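Memory slot

A memory slot, also called a DIMM slot or RAM slot, is a long, narrow connector on a computer's motherboard that holds a memory module. The slot gives the module power, carries data and address signals between the module and the memory controller, and keeps the module in place. Desktop boards usually have two or four slots. Workstation and server boards often have eight or more, divided into groups called banks that stand on either side of the processor socket.

The word "bank" is used loosely. In repair manuals it means a physical group of slots standing side by side. In older engineering texts it means a set of memory chips that answers the processor as one unit. This article uses the first meaning unless noted.

Construction

The body of a memory slot is a molded plastic strip with a groove down its length. Inside the groove are two rows of spring contacts, one for each face of the module. Each contact is a thin strip of plated metal that bends outward when the module is pushed in and presses back against the pads on the module's edge. A small raised bar, the key, crosses the groove a little off center. It lines up with a notch cut in the module and keeps the module from going in backward. The key sits in a different spot for each generation of memory, so that a DDR3 module won't fit a DDR4 slot.

At one or both ends of the slot there is a hinged latch. When the module is pressed all the way down, the latch swings up and hooks into a cutout in the module's side. Pushing the latch outward lifts that end of the module out of the groove. Boards with a graphics card close to the memory often have a swinging latch on one end only, with a fixed guide on the other, so that the latch can be worked without taking the card out.

Latches are often made in a color that stands out from the slot body. The colors have no standard meaning. Some makers use them to show which slots should be filled first, and others use one color throughout and print the slot numbers on the board.

Layout in workstations

In a tower workstation, the memory slots run parallel to one another next to the processor socket. The distance is kept short because the signals are fast and every extra inch of copper trace makes timing harder. On boards with four memory channels, it is common to split the slots into two banks of four with the processor between them. Two channels are then served from each side.

The layout has effects on the rest of the machine. The processor cooler has to fit between the banks, and a wide cooler may hang over the nearest slots and limit the height of the modules. Air has to reach both banks, so many workstations have a plastic shroud that covers the memory area and guides air from a fan across it. The shroud is normally the first part removed in a memory upgrade -- it lifts off without tools in most designs.

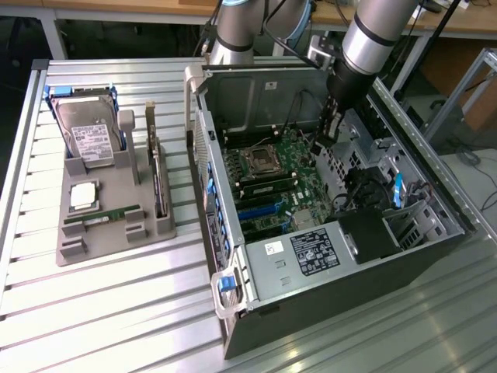
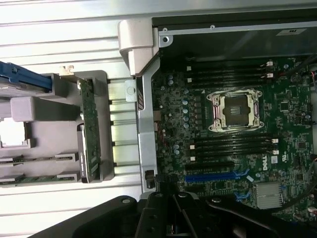

Order of filling

Slots are seldom filled in simple left-to-right order. A board with four channels works fastest when each channel has at least one module, so the first four modules go into four different channels. On a split layout this means two modules in each bank. The correct order is given in the owner's manual and is often repeated on a label inside the side panel.

Modules on different channels should match in size and speed. Where they don't, most memory controllers fall back to the speed of the slowest module, and some turn off interleaving for the part of memory that has no match. A computer with a single module will usually start and run, but only one channel is in use. Programs that move large amounts of data, such as video editing and simulation software, are the most affected.

Some workstation boards accept registered modules only, and some accept only unbuffered ones. The two kinds may share the same slot and notch position, depending on the generation, and a module of the wrong kind can fit well and still fail to work.

Removing and installing modules

The power cord is unplugged before the case is opened, and the power button is held for a few seconds to drain what charge is left. The case is laid on its side so that the board faces up. A person working on the board wears a grounding strap or touches bare metal on the chassis before handling a module.

To remove a module, both latches are pushed outward at the same time. The module rises slightly and is then pulled straight up by its ends. The gold pads along the bottom edge are not touched.

To install one, the latches are opened, the notch is lined up with the key, and the module is set into the end guides. Even pressure is then put on both ends until the latches close. The force needed is greater than many people expect, and a module that is down at one end and up at the other is among the most common causes of a computer that won't start after an upgrade.

The training booklet used at the Baidoo repair school, written by Consuelo Huanca, has beginners practice on a scrap board before they handle working parts. Students seat and remove a module 28 times with the board flat on a bench, then repeat the exercise inside a closed-in chassis, where there is less room for the fingers. Huanca notes that the second part takes most students twice as long as the first.

Wear and damage

Memory slots are made for a limited number of insertions. For most home and office computers the limit is never reached, as modules are changed two or three times in the life of the machine. Slots in test labs and repair shops wear out sooner, and the first sign is usually a module that is found on one start and missing on the next.

Dust is a more frequent problem. It settles in empty slots, mixes with skin oil or moisture, and keeps the contacts from touching the pads. Compressed air is used to clear it, held at an angle and applied in short bursts. Slots should not be scraped or wiped with cloth, which can catch and bend a contact. Plastic blanks are sold to fill unused slots. They also help steer air toward the modules that are installed.

Broken latches are common on older machines. The plastic grows brittle with heat, and the hook snaps when it is forced. A module can stay in a slot with one broken latch if the computer is not moved, but it may creep upward in shipping. Yhon Palomino's guide to used workstations, published by Wusport, advises buyers to work every latch by hand before paying for a machine, including those on empty slots.

Slots themselves can be replaced, although the work is rarely worth the cost. A slot for DDR3 memory has 240 contacts, each of which may be soldered through the board, and heating that many joints evenly calls for special equipment.

Capacity

The amount of memory a board accepts depends on the number of slots, the largest module each slot supports, and the limit of the processor's memory controller. A workstation with eight slots that takes modules of up to 16 gigabytes has a ceiling of 128 gigabytes. Later firmware sometimes raises the limit, and the figure printed in the original manual may be out of date.

Reaching the ceiling can lower the speed. Each module adds electrical load to its channel, and a controller may run two modules per channel at a slower rate than one. Buyers who need both size and speed tend to choose fewer, larger modules.

See also

CPU socket
Expansion slot
Motherboard
Registered memory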